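Subject: Re: [likari-tech] Saturday schedule change, loudness and the 9 o'clock junction

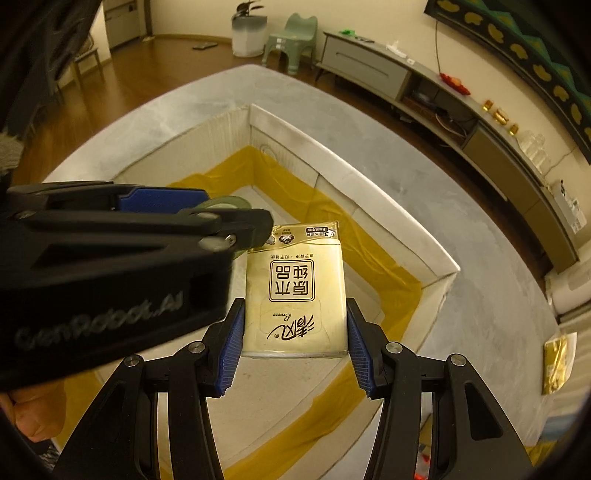

1. The junction at 9

On Thursday the earlier poster wrote:

> The new Saturday schedule has the phone-in running up to 9 and the
> dance programme starting straight after it, with no news bulletin in
> between. At present the playout system treats the bulletin as the
> hard sync point. If we take the bulletin out, what does the
> automation sync to? I have looked through the Clindov manual and
> can only find the section on fixed events, which assumes there is
> an item in the slot.
>
> Second question. The phone-in always comes out louder than the
> music on my meter at home, by enough that I reach for the volume.
> Is anyone correcting for this, or is it left to the processor at
> the transmitter?
>
> Third, does the web stream follow the FM schedule automatically, or
> does somebody have to change it by hand?

The fixed event does not need audio in it. Create an event of type "marker" at 21:00:00, leave the cart field blank and set the overrun to "fade previous". Clindov will then fade whatever is on the playout bus and fire the next item. It will not fade the studio, as the studio output is switched after the playout bus. If the phone-in presenter is still talking at 9, both sources will go to air together until the desk is taken off.

The simplest arrangement is to put the dance programme's opening ident on the marker and have the presenter close the studio fader on hearing it. The weekday drive programme has been done this way since the spring. The marker must be in the log before the log is locked. A marker added afterwards shows on the screen but is ignored, and this is not mentioned in the manual.

2. Levels

There is no correction upstream at the moment. The Tokarz unit in the rack has a slow AGC followed by a limiter, and the AGC is gated. Callers on poor lines sit below the gate, so the gain stays wherever the presenter last left it. When the caller stops and the presenter comes back, the limiter catches the peak but the average is already high. Music that is mastered hard does the opposite and gets pulled down over the first minute or so.

I made two changes on the spare unit and listened on headphones through a whole recorded edition:

- AGC release shortened to 600 ms for the speech preset only
- gate threshold lowered until the phone line noise just begins to lift, then raised by one step

With these in place the difference between speech and music was much less obvious. I have not put them on the main unit. Presets there are recalled by contact closure from the studio selector, and Studio 2 is still wired to the music preset whatever is going on in it. Whoever is next in with a screwdriver should move the pair on the terminal block before we load anything. The drawing is in the rack door, but it shows the old block.

Please do not adjust the channel trims on the desk as a way round this. The trims also feed the cue bus and the logger.

3. Web stream

The audio follows FM, as it is taken from the same feed. The programme title does not. Titles come from a text file which Grurnari reads every 200 seconds, and that file is exported from the schedule page on the website, which is edited separately from the Clindov log. If only the log is changed, listeners will hear the dance programme under the phone-in's title.

The catch-up recordings are also cut from the website schedule. With the old times left in, the first part of the dance programme would be published as the end of the phone-in. The music in it is not cleared for catch-up, so this one matters more than the title. I would change the website first and the log second.

4. Still open

The jingle package for the new programme arrived at 44.1 kHz and the store is at 48. Clindov converts on import, but the tails on two of the sweepers are clipped short afterwards. Converting them before import avoids it. I have done the top-of-hour ident and none of the others.

I also need to know whether the repeat in the small hours is moving. The log template still has it in the old place, and the website page has no entry for it at all.

--
likari-tech mailing list
To unsubscribe, send a blank message with "unsubscribe" in the subject line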